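Wesetti pods tasting burnt after a day?

lenholm_lass
May 8, 2018
Evening all, hoping one of you kind souls can help. I've had my Wesetti a fortnight now and I do love it, 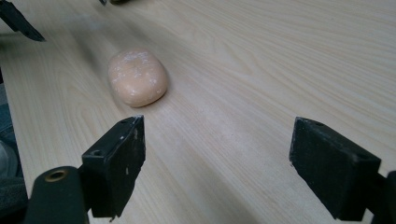

but the second pod went burnt on me by teatime, and I'd let it soak a good while first.

Sotiropoulos
Sounds like your liquid's too thick, love. Try a 50/50 and take gentler puffs.

Janka Vaněk
Can't agree, sorry! I run thick stuff in mine all week. I'd blame the pods, my last Ultix pack had 2 duds in it.

Sotiropoulos
Well, mine have all been fine.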